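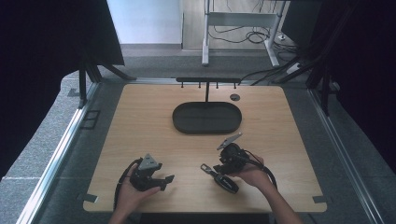 Unit 7 covers small-item storage: where to put the things people pick up and set down many times a day, such as keys, lanyards, measuring spoons and cup towels. The main question is whether an item should hang or lie flat. A rack and a tray answer it differently, and the two are often used together. The black rack with four small hooks on its bar, standing directly behind an oval tray with a raised rim, is the pairing we will work from. Note that the rack goes to the back and the tray to the front, so a hand can get to the tray without passing under the hooks.

## Terms

**Post rack.** A horizontal bar on a vertical post. Takes up little surface. Limited by the length of the hooks and the steadiness of the base.

**Catch tray.** Any shallow tray with a rim, placed where things are dropped off. The rim matters more than the depth.

**Reach line.** The farthest point a seated person can touch without leaning. Mark it with tape before you place anything.

## Hang or lay flat

Hang an item if it has a loop or a hole and is used at least once a day. Lay it flat if it has no loop, if it rolls, or if it is heavy enough to tip the rack. Wellington Pacheco's rule from the Droncombe reading is one item per hook. A second item on a hook means the first one has to come off to reach it, and then it usually ends up on the table.

Mugs are the common exception. They hang well but swing into each other on short bars. Use every other hook or choose a longer bar.

## Placement

1. Set the tray first, long side facing the user.
2. Put the rack behind it with the bar running the same direction as the tray.
3. Keep cord holes and grommets clear. Cords get moved later and the rack will be in the way.
4. Leave 2 inches between the tray and the table edge.

On a table with rounded corners, keep the tray toward the middle. A tray pushed into a rounded corner overhangs sooner than you expect.

## Exercise

Pick one surface at home or at work. List what is on it at 8 a.m. and again in the evening. Sort both lists into hang, flat, and does not belong. Then draw a layout with one rack and one tray, and mark the reach line on it. One page, pencil is fine.

Bring the drawing to the Urkar room. We will compare layouts in pairs before the lecture.

## Reading

Course packet, p. 92, "Hooks and Rims." The Pons chapter is optional. The packet is on the reserve shelf under number 3171.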